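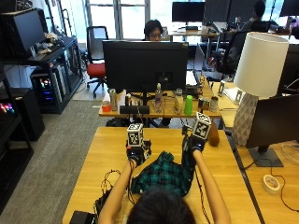 Photo: Stiranier / Clamthorpe Short Story Pages

The Shirt Stall

My aunt believed in the wishing stall at Clamthorpe market and I did not, which is how I came to be standing in front of it at 7 in the morning with a bag of her late husband's shirts.

The idea, as she told it, went like this. You brought a garment that had belonged to someone you missed. The woman on the stall held it for a while, said what she said, and gave it back to you folded. After that you slept properly. My aunt's neighbour had done it and slept properly. The neighbour's sister had done it and had also come into some money, though my aunt was willing to admit the money might have been separate.

'And what does it cost?' I asked her.

'She doesn't charge.'

'So what does she live on?'

My aunt said that was a nasty way to look at it.

It was a fair way to look at it, and I had been looking at things that way for most of my life. I had worked for eleven years at Amrani, in the department that answers letters from people who believe they have been promised something. You get a feel for it. There is always a sister who came into money.

The stall was between the egg man and a van selling phone covers. It had a card table, two folding chairs and a sign that said SHIRTS, COATS, ETC. I had expected velvet, or at least a candle. The woman was eating a sausage roll out of a paper bag and reading the back of a seed packet.

'Are you open?' I said.

'Looks like it.'

I put the bag on the table. She wiped her fingers, took out the top shirt, which was a checked one he used to wear for the allotment, and spread it across her knees. She didn't close her eyes. She felt along the collar, then the cuffs, the way you might if you were thinking of buying it.

'Not yours,' she said.

'It's a man's shirt and it's three sizes too big for me. I'd have got that far myself.'

'You would,' she said. 'Who's it for, then?'

I told her it was for my aunt, who had a bad hip and couldn't manage the bus. I didn't say what sort of loss it was. I had made up my mind on the way not to give her anything to work with. I had even taken off the watch he left me, in case she was the kind who noticed watches.

She went on feeling the cuffs. A boy came up and asked her the price of the coats and she told him there weren't any coats. Then she said, 'He was always going to mend this button.'

I looked. There was a button hanging by a thread. Anyone could have seen it. Every man who ever owned a shirt was always going to mend a button, and I said so.

'I expect that's right,' she said.

She folded the shirt. I will give her this much, she was good at folding. The sleeves went in and the tail came up and it was done, flat as a letter. She folded the rest as well without being asked, and she didn't say a word over any of them. When the last one was in the bag I got my purse out, because I wanted to see whether she would take it. She shook her head and went back to the seed packet.

'There's usually something, though,' I said. 'A donation. A second visit.'

'Do you want a second visit?'

'No.'

'Well then.'

I caught the number 11 home, or rather to my aunt's. I had the whole ride to think about what I would tell her. The plain truth was that a woman had pointed out a loose button and done some tidying. I could find nothing wrong with it and that annoyed me – a fraud ought to have the decency to take your money.

My aunt had the kettle on. She wanted to know what was said, all of it, so I told her about the button.

She sat down at the kitchen table and put her hand flat on top of the bag.

'I nagged him about that button all summer,' she said.

'It was hanging off. She could see it.'

'I know she could see it, love. I'm not daft.'

She slept that night. She told me so on the phone, several times, and she told the neighbour, and I suppose the neighbour told the sister. I pointed out that she had also changed her tablets in April and moved the bed away from the window. She said yes, she had.

The watch was still in my coat pocket. I wound it, and it lost four minutes by teatime, as it always has.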